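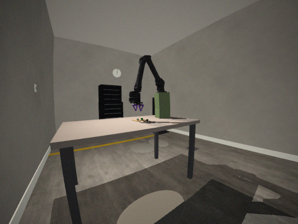
4.2 Lisibilité des couleurs sourdes dans les images de synthèse

La dénomination des couleurs peu saturées reste un problème difficile pour les locuteurs bilingues turc-français. Akbulut et Aksoy ont déjà montré que le mot « olive » est employé avec moins de constance que « vert » ou « gris ». Nous avons recueilli 2903 réponses, dont 445 ont été écartées pour cause de saisie incomplète. Dans la figure 3, le bloc vert olive présente une face étroite un peu plus claire à gauche et une face large plus sombre à droite, devant un mur gris légèrement marbré. Les participants devaient donner un seul nom pour l'ensemble du bloc.

Les réponses du groupe Utus sont plus dispersées que celles du groupe Kaplan, surtout chez les sujets qui ont appris le français après l'école primaire. Nous n'avons pas contrôlé l'éclairage des salles, ce qui limite la portée de cette comparaison.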